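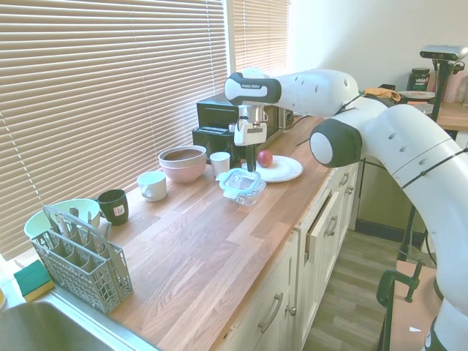
Kitchen Demo Cell: Pre-Session Safety Checklist, with Comments
Site: Toledo kitchen
Checked by: Rocío Bravo
July 2026

Run this before anyone takes hold of the arm or picks up the remote. Mark each line OK, FIX or N/A, and please write comments! They're the best part of the old sheets.

1. STOPPING THE ARM

1.1 Emergency stop pressed and released, arm halts and stays halted: OK
1.2 Stop button within reach of the person teaching: OK
Comment: It used to live on the far counter. Moved in June and I love it there.
1.3 Enabling switch on the remote, let go and squeeze hard: OK
Both have to stop the motion. Test both.

2. MOUNTING AND CABLES

2.1 Base clamps hand-tight, no rocking when you lean on the table: OK
2.2 Arm cable has slack through the full reach toward the window: OK
2.3 Fingers open and close fully, no crumbs or grease: FIX
Comment: Sticky left finger after the jam task. Wiped down, retested, lovely and smooth again.

3. THE COUNTER

3.1 Drawers and doors under the counter shut before motion: FIX
Comment: One drawer was open a little. Easy to miss when you're watching the gripper, and your hip finds it before your eyes do.
3.2 Glass container free of chips, lid sits flat: OK
3.3 Black countertop appliance unplugged and cool: OK
3.4 No knives in the cutlery basket: OK
3.5 Floor dry on the sink side: OK

4. TEACHING BY HAND

4.1 Payload set for the gripper, arm doesn't drift when released: OK
4.2 Guide from the wrist, fingers clear of the gripper: OK
4.3 Sleeves up, lanyards off: OK

5. TEACHING BY REMOTE

5.1 Speed limit on the low setting for the first 24 demos: OK
5.2 Nobody inside the arm's reach: OK
5.3 Telon link test, no dropouts over 52 seconds: OK
Comment: Clean on the second try. The first had one dropout, so I reseated the plug and started over.

6. NOTES FOR THE NEXT TEACHER

We're at 162 lid demos now, 48 of them by hand, and the hand ones are such a pleasure to watch back. Go slow over the lid, come straight down, and pause before you close the fingers. If you bump the glass, stop and look it over before carrying on.

Open item: spare enabling switch, ordered from Wuron. Initial here when it arrives: ____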